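Démontage automatisé : la cellule qui serrait trop fort

Chez Molorus, un robot chargé d'ouvrir de vieux ordinateurs a abîmé des cartes mères pendant des mois avant que quelqu'un ne regarde au bon endroit. Retour sur une panne qui n'en avait pas l'air.

Par la rédaction, 27 janvier 2025

Le premier signalement est venu du client. Clomar, qui rachète des unités centrales de bureau pour en revendre les pièces, a renvoyé en juillet une caisse de cartes mères avec un bordereau de deux lignes : contacts de socket pliés, lot refusé. L'atelier Molorus a d'abord pensé au transport. Les cartes voyageaient à plat, séparées par une feuille antistatique, et les caisses avaient déjà été mises en cause au printemps. On a changé les feuilles. Le lot suivant est revenu aussi.

La cellule de Fullthorpe, où se fait ce travail, n'affichait pourtant rien d'anormal. Pas d'arrêt d'urgence, pas de dépassement d'effort, pas de collision enregistrée. Le robot prenait son outil, descendait dans la tour couchée, dégageait ce qu'il avait à dégager et passait au poste suivant. Vu depuis l'allée, tout allait bien, et les temps de cycle étaient même un peu meilleurs qu'à la mise en service.

Il faut dire que le démontage se prête mal à la surveillance classique. Sur une ligne d'assemblage, les pièces sont neuves, identiques, posées au même endroit. Un ordinateur de récupération arrive avec un châssis voilé, une vis manquante, une pâte thermique durcie qui colle le processeur à son radiateur. Pour ne pas s'arrêter toutes les deux minutes, le programme doit tolérer des écarts qu'on n'accepterait nulle part ailleurs. C'est dans cette tolérance que le défaut s'était logé.
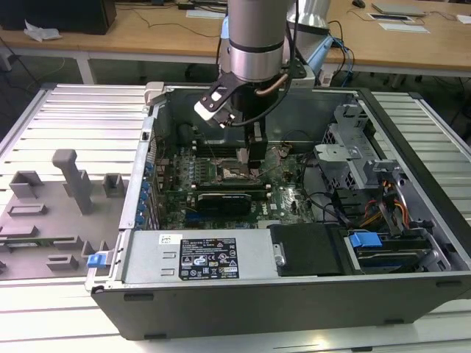

Intervention dans une tour couchée sur la table rainurée : l'outil noir descend vers la zone du socket.

L'enquête interne a duré 11 jours. La première piste, celle de la vision, a été écartée assez vite : les positions calculées par la caméra correspondaient aux positions relevées à la main. La deuxième concernait la table. Le châssis était bien calé, mais la carte mère, elle, tient sur des entretoises, et elle fléchit quand on appuie dessus. Ce fléchissement avait été mesuré au départ et intégré au programme. Il n'avait pas changé.

Restait le capteur d'effort, monté au poignet. Il est remis à zéro avant chaque descente, bras immobile, pour que le poids de la pince et de l'outil ne soit pas compté comme un contact. Or une mise à jour du logiciel Amano, qui pilote la cellule, avait déplacé cette remise à zéro de quelques dixièmes de seconde. Elle intervenait désormais alors que le bras finissait de freiner. Le capteur prenait pour référence une valeur faussée par la décélération, et tout ce qui suivait était décalé d'autant.

Le décalage n'était pas constant. Il dépendait de la vitesse d'approche, donc de la hauteur du châssis, donc du modèle d'ordinateur. Sur les boîtiers compacts, il ne se voyait pas. Sur les tours plus profondes, l'outil pouvait appuyer nettement plus que la consigne sans que le seuil de sécurité se déclenche. Les techniciens ont rejoué 800 cycles à partir des journaux. Le défaut y apparaissait dès la semaine de la mise à jour.

La question de la sécurité des personnes s'est posée aussitôt. Ce même capteur sert à arrêter le bras lorsqu'il rencontre un obstacle imprévu pendant les phases de réglage, quand un opérateur travaille capot ouvert. Un seuil décalé, c'est un robot qui pousse plus longtemps avant de s'arrêter. Molorus indique qu'aucun blessé n'a été recensé et que la vitesse réduite imposée en réglage limitait le risque. La cellule a tout de même été mise hors service le temps de vérifier la chaîne complète – une décision que l'atelier reconnaît avoir prise tard, au sixième jour de l'enquête.

La correction tient en peu de choses. Le programme attend maintenant que le bras soit réellement immobile, vérifie la stabilité du signal sur plusieurs lectures, puis fait la remise à zéro. Si la valeur sort d'une plage donnée, le cycle s'interrompt et un voyant s'allume. Une cale d'essai à ressort est pressée par l'outil à chaque prise de poste, et le résultat est noté sur une feuille à côté du pupitre. Cela coûte sept minutes par jour.

Les mises à jour ne sont plus installées sans une journée d'essais sur des châssis de rebut, du plus plat au plus profond. Clomar a repris ses commandes à l'automne, avec un contrôle des sockets à la loupe sur chaque lot. Le litige sur les cartes refusées n'est pas encore réglé.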